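Storkeo opens its hand-held gripper comparison to outside teams

Valstead, January - We spent the better part of the winter arguing over fingers, and I'm happy to say we can finally let other people join in! Starting this month, Storkeo is opening up its side-by-side trials of hand-held grippers to any lab or shop that wants to come and try them, and we're publishing our notes along with it.

A little background, for anyone who hasn't heard me go on about this at a trade show. When you teach a robot arm by doing the task yourself with a gripper in your hand, an awful lot rides on that gripper. How wide does it open? How much of your view does it block? Does your wrist give out before lunch? We had two designs on the bench, the Ellis and the Plarance, and everybody in the building had a favorite (usually the one they'd picked up first). So we ran 73 sessions, with 16 operators taking turns, and wrote everything down.

The camera on the gripper got as much attention as the fingers did. We like a view where both fingertips sit at the same height and there's a good wide gap of plain background between them, so you can tell right away if something has shifted. Dark matte fingers do well for this. They pick up specks and scuffs, sure, but they stand out nicely against gray.
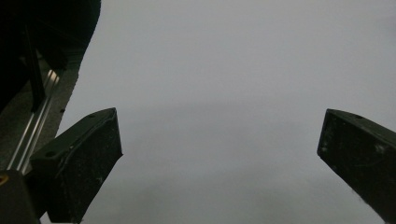 Storkeo's operators wanted the fingertips kept in view the whole time, wrote one early tester from Valstead, who added that a wider lens helped more than a sharper one and that the cable was still too stiff for long sessions.

Fair point on the cable! We heard it a lot, and a softer one is on order. The lens remark matches our own notes, too. We tried 4 camera mounts over the course of the trials, and the one people kept going back to was the lowest and plainest of the bunch.

On the fingers themselves, the results were closer than I expected. The Ellis closes with a lighter squeeze, and people with smaller hands tended to prefer it. The Plarance feels steadier when you come in from the side, and it was quicker to swap fingers on - 44 seconds at best, with the right hex key already in your hand. I went in as an Ellis person and I've come out undecided, which annoys my coworkers no end.

Two-handed work is where it gets fun. One gripper in each hand, fingers pointing in over the sheet, and a small round-topped part sitting in its tray between them. You have to plan which hand goes first, and you get a feel very fast for how much room the marker plates on top need when the two tools come close together.

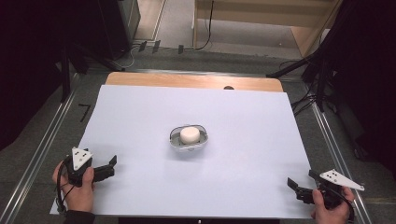
Two-handed trial in progress, with a marker plate on each gripper.

Visiting teams can bring their own parts, their own fingers or a whole gripper if they've built one. Our usual session runs from 9 in the morning until we're hungry, and we'll send you home with your recordings and a copy of the comparison sheet. Please do let us know ahead of time if your gripper needs an odd connector (we have a drawer of adapters, but it's not a magic drawer).

Bench time is free through the spring. To ask for a slot, or to get the trial notes without visiting, write to the Storkeo press desk in Valstead and put "gripper trials" in the subject line.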